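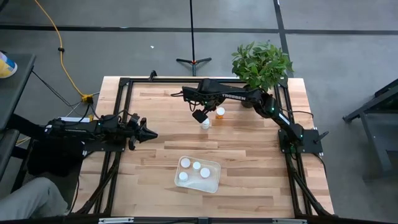 Two robot arms at a butcher-block table, concrete floor underneath.

Thursday, October 7, 2021

The debt ceiling is back in the news, so my inbox is full of people who know what the dollar is going to do. I got four emails before lunch. One of them used the word "imminent" in the subject line and then, six paragraphs down, "over the medium term."

I have a small, boring stake in this. Every March I owe a bill in euros, my share of the upkeep on an apartment that three branches of my family own and none of us can agree to sell. Next year's bill is 1,623 euros. I get paid in dollars. At some point between now and March I have to swap one for the other, and there is an entire industry that would like to help me feel clever about when.

For the past year I've been saving the forecasts. I used to delete them and then go around with a vague idea that somebody had "called it," which is exactly the sort of idea the senders want you to have. So I made a folder. I don't claim it's research. It's the free weekly note from Praltix, the "outlook" that Trilen puts at the bottom of its account statements, and a paid letter called Butkienė that I signed up for in a weak moment and forgot to cancel. The paid letter cost me 277 dollars for the year. I'd rather not compare that with what it could possibly have saved me on a bill this size.

Last weekend I read the whole folder from the beginning, with coffee.

The first thing that struck me was how little of it could be wrong. Praltix almost never gives a number. It says the euro "may find support" or "could come under renewed pressure should sentiment sour." Fine. My knees could come under renewed pressure should I go jogging. When the euro slid over the summer, the next note said that this was in line with the risks previously highlighted, and yes, if you went back, falling was one of the two directions they had highlighted.

Trilen does give numbers, and I was ready to respect it for that. The trouble is that the numbers move. The year-end target in the spring was a good bit higher than it is today, and it came down a little each time the actual rate did, always a step behind, like a dog on a leash. There was never a line saying "we've changed our minds." The old target was gone and a new one sat in its place. If I hadn't kept the old statements I'd have sworn it had been the same all along.

Butkienė is the most fun to read and I think the worst for you. It picks sides! It had a long piece in the winter about how the dollar was finished, really finished this time, with a chart going back decades. I half believed it. I moved 2,306 dollars into euros that week, well ahead of when I needed them and more than I needed, and I've been sitting on the leftovers ever since, at a loss. The letter hasn't mentioned the piece again. It's now very worried about a strong dollar.

I should be fair here. I don't think these people are crooks, and some of the background is useful. I understand the Fed's bond buying better than I did a year ago, and why people care so much about when it slows down. When they explain what already happened they're often pretty good. It's the step from there to what happens next where I stop following, and that's the step being sold.

The standoff in Washington is a nice test of it. This week I've read that a default scare would sink the dollar, which sounds right. I've also read that a default scare would send everybody running for safety and lift the dollar, which sounds equally right, and has the odd feature that the safe place is the thing everyone is scared about. Both came from people with letters after their names. Now they seem to be kicking the whole business down the road to December, and I'm told this was already priced in. Everything is always priced in once it has happened. I would love to see a list of what's priced in for next month, written down beforehand.

And then there's the fee. All year I fussed over the exchange rate and paid no attention to what I was being charged to make the exchange. My transfer company, Evton, advertises no commission. It doesn't need one. It gives me a rate that's worse than the one on the news and keeps the gap. I finally worked out the gap on my winter transfer, and it bothered me more than the market move did, mostly because it was the one part I could have known in advance by looking. None of the four emails today mentioned fees. Evton sends one of the four.

So my plan for the March bill is dull. I've got leftover euros from my brilliant trade. I'll buy the rest in equal pieces, one a month, on whatever day I remember, after checking two companies' quotes against each other. If the dollar soars in February I'll be annoyed. I've canceled the letter. They offered me half price to stay — I said no, and then they offered me a free month, which I'm told I don't have to do anything to receive.

I'll keep the folder going, though. Trilen's new target is in it, printed out on paper this time.

Comments (4)

slowmoney_jo
I did the monthly thing for six years when my daughter was at school in Spain. Never once got the best rate. Never got the worst one either, and I slept.

halfpriced
You can't judge a forecaster on one year and one currency pair. Some of us use these notes for the background and make our own decisions.

Blog author
Fair on the one year. I'd judge them on more if they kept their old targets where I could find them.

dustyledger
Check your card for that "free month." Mine renewed.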